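Robot cell budgeting (small labs)

From the Warnell shared wiki. Last edited 12 August 2022. Article needs more sources.

Robot cell budgeting is the planning and costing of a small robotic workstation before purchase: arm, gripper, table, power, computer, safety gear, spares and the odds and ends nobody puts on the first quote. Covers bench-scale cells for labs, colleges and small shops. For factory lines see Line costing.

Terminology

Cell: everything inside the working area, plus whatever powers it. Some suppliers use "cell" for the arm and controller only. Check the quote.
End effector: the gripper or tool. Usually priced seperately.
Consumables: parts expected to wear out. Fingers, pads, cable wrap, tape.
Landed cost: price plus freight, duty, tax and brokerage. The only price worth comparing.

Background

Early guides treated the arm as the whole purchase. The Harju method, named for the workshop where it was first written up, split the budget into arm, surroundings and upkeep. Hilkka Pitkänen later added a fourth heading, labour, after a two-arm install at Kullus ran over on staff hours and nothing else. Most planning sheets now use all four headings, though the order varies.

Arm and gripper

Largest single line in most budgets. Reach and payload drive the price, then repeatability. Common mistake is paying for payload that never gets used. A cell handling light objects needs far less than one loading castings. Weigh the heaviest object, add the weight of the gripper, then look at catalogues.

Two-finger grippers are the usual starting point. Cheap, simple to service, spare fingers easy to get or print. Suction and multi-finger hands cost more and bring extra fittings (air supply, filters, tubing). Buy spare fingers with the first order, as freight on a small second parcel can be more than the parts.

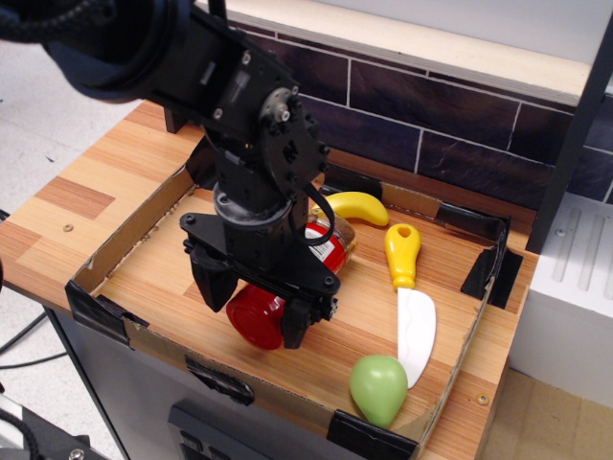

Surroundings are the second heading and the one most often left blank. Covers the table, work trays, fixtures, test objects, cable runs and floor space. Very little of it has to be bought new. A shallow cardboard tray with black tape on the corners will hold a can, a toy banana, a plastic pear and a toy knife for grasping work, and goes under consumables, not capital. Test objects should vary in shape and finish. Toy food sets are cheap and most discount stores carry them. Budget for duplicates, they wander off.

Tables need more thought. Arm base has to be bolted or clamped to something stiff. Household furniture is fine for holding objects, less so for carrying a moving arm. If the arm mounts on its own stand, cost the stand, its anchors and the floor repair at the end of the lease.

Power and cabling

Check the circuit before ordering. A dedicated circuit may need an electrician and a building permit, and both take time. Allow for covers anywhere a cable crosses a walkway. Cable wrap on the arm itself wears at the joints, so put a yearly replacement in the upkeep line.

Upkeep

Harju sheets set upkeep at 25 per cent of the arm price per year. Fluvero, a leasing co-operative, uses a lower rate but bills call-outs on top. The two are not directly comparable and should not be put in the same colum. Software licences belong here if they renew, under arm if they don't.

Labour

Setup, calibration, operator training, resetting objects between runs. Resetting is nearly always underestimated. Pitkänen's worksheet allows 49 staff hours for a first cell, not counting delivery day. Later cells go quicker if the same people do them.

Lease or buy

Leasing suits short projects and grant money that has to be spent inside a fiscal year. Buying suits anything past two years. Read the return terms closely. Modified grippers may not be accepted back, and drilled mounting plates often aren't either.

Timing

Orders placed in January tend to land before spring term, customs willing. Order the table and stand ahead of the arm. Warranty on most arms starts at shipping, whether or not the crate has been opened.

See also

Gripper selection
Landed cost
Harju method
Floor loading
Spare parts lists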